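How a computer draws a picture

Your computer has a main chip, called the processor, which can do almost any kind of sum. Many computers also have a graphics processor, which sits on a graphics card. It does one sort of work: it decides what colour each dot on the screen should be.

The dots are called pixels. A screen may have 2,000 of them in a single row. When a game is running, every pixel may have to be coloured again 70 times each second. The main processor would be too slow for this, so the work is handed to the card.

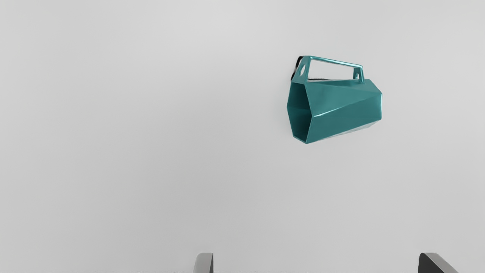 Shapes in a game are stored as lists of points. The card joins the points to make triangles. A shape made of a few triangles has flat sides and sharp corners. A shape made of many small triangles looks smooth, but it takes longer to draw.

Next comes the light. The card works out which way each triangle is facing and how much light would fall on it. A triangle facing the lamp is given a paler colour. One facing away is given a darker colour.
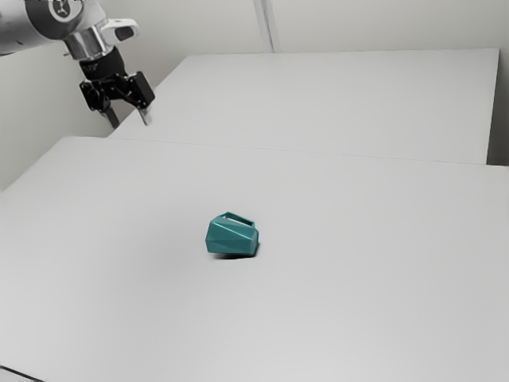 A teal mug with flat sides, drawn by a computer.

Why do old cards struggle?

A card has its own memory, where it keeps shapes and colours until they are needed. The Lasska 2 has much less memory than a new card. If a game needs more than the card can hold, the picture jerks or the game will not start.

Nelly Bedoya tested the Lasska 2 with a racing game called Workov. At the highest setting it drew 35 pictures a second. At the lowest setting it drew 70.

Words to know

Pixel: one dot on the screen.
Frame: one complete picture.
Frame rate: the number of frames drawn each second.
Render: to work out a picture from a list of shapes.

Written by Yesenia Pacheco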